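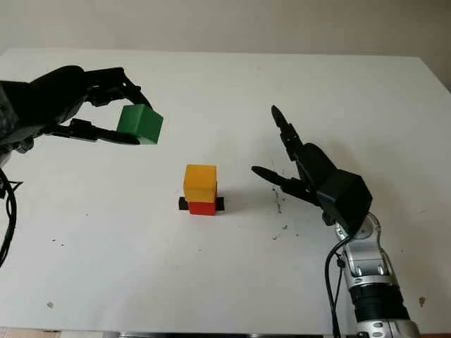 Fig. 1 – Dois cubos empilhados sobre a base preta, com o cubo verde ainda no ar.

Oficina de Composição Tridimensional I
Apontamentos da aula 14: A pilha

Os alunos que escolheram esta cadeira para fugir à geometria descritiva têm hoje a sua primeira desilusão. Vamos empilhar cubos. Quem achar o exercício indigno da sua idade pode começar já, e falamos ao fim de 40 minutos.

1. Vocabulário mínimo

Base: o plano que recebe a pilha. Pode ser mais larga do que os cubos, como na Fig. 1, e nesse caso conta como elemento da composição. Escrever "não reparei na base" no relatório custa valores.
Assento: a face de um cubo que toca no que está por baixo.
Prumo: a vertical que passa pelo centro de massa. Tem de cair dentro do assento, e esta condição não se negoceia com o docente.

2. Cor e peso aparente

O vermelho em baixo e o amarelo-alaranjado em cima dão uma pilha que parece assente. Troquem-nos e o conjunto fica cabeçudo, embora a balança não note diferença nenhuma. O manual da Limau chama a isto "gravidade cromática", expressão que peço o favor de não repetirem no exame. Vejam também as faces de cima, mais claras do que as da frente: quem pinta um cubo de uma cor só pintou um quadrado.
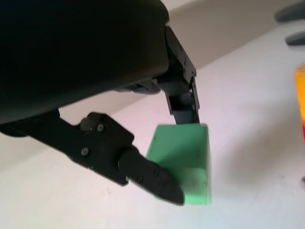

A orientação de uma peça decide-se antes de a pousar. Depois de pousada, qualquer correção mexe também na de baixo, e a de baixo costuma vingar-se. O bloco verde-claro, com uma das faces largas voltada para nós, lê-se quase como uma placa; na Fig. 1, com a face de cima e a da frente à vista em dois verdes, lê-se como volume. No caderno, desenhem as duas leituras lado a lado, à mesma escala, e digam qual delas engana mais. Há resposta certa – depende do ponto de vista, que também têm de indicar.

3. Trabalho para casa

a) Ler o capítulo da Cronin sobre equilíbrio, exceto a introdução, que é sobre a Cronin.
b) Construir uma pilha de três cubos e desenhá-la de dois pontos de vista. Cubos de açúcar são aceites, desde que cheguem inteiros à aula.
c) Entregar em papel Ara, formato A3, até ao fim de março. O cacifo 3624 continua a ser o único sítio de entrega; debaixo da porta do gabinete não é sítio nenhum.

Cotação: 20 valores, dos quais quatro para a legenda. Sim, a legenda conta.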